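Jeseo opens overnight truck parking at Fenach with beds, showers and guarded spaces for drivers

Fenach, Monday, August 11, 2025

Jeseo is very happy to announce that its new overnight truck park at Fenach is now open to drivers from every haulage company, large or small, and to the many owner-operators who have been asking us (patiently, for the most part!) when they could finally book a space.

The site has 258 marked spaces for heavy trucks, ten of them set aside for refrigerated trailers with power hookups. The whole park is fenced and lit through the night, and the gate is staffed around the clock. Drivers check in with the Fomell app or simply at the window, whichever they find easier after a long day behind the wheel.

We have always believed that a good night's sleep belongs to road safety just as much as brakes and tires do, and so the rest house next to the park has been given as much care as the parking itself. Rooms can be booked for a single night or for a full weekly rest, and showers and laundry are included in the price. 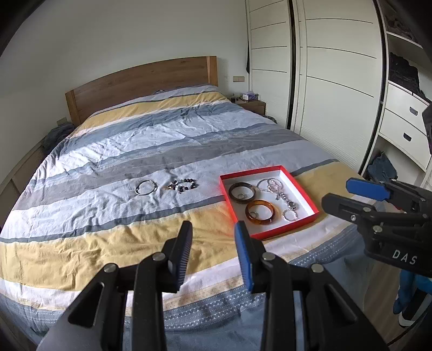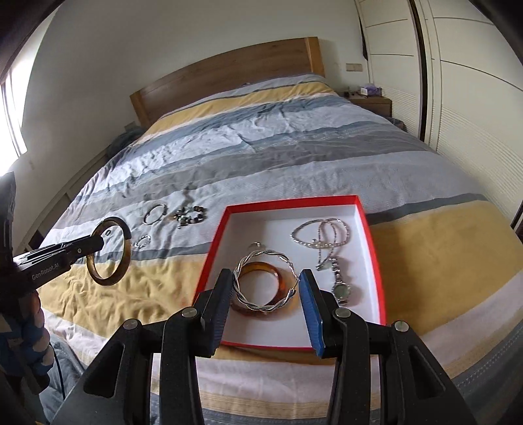 Striped bedding and a wooden headboard, seen in both pictures.

The kitchen at the rest house serves hot meals until late in the evening, and coffee is ready well before the first trucks roll out in the morning. There is also a small repair bay run by our friends at Garg, who can help with lights, tires, mirrors and all those little jobs that somehow always come up far from home.

Companies with several trucks on the road can open a monthly account and receive one bill for all their drivers. A second section of the park, with 442 more spaces, is planned, and work on it starts in October.

Bookings are open now in the Fomell app and at the Fenach gate. Press visits can be arranged through the Jeseo press office.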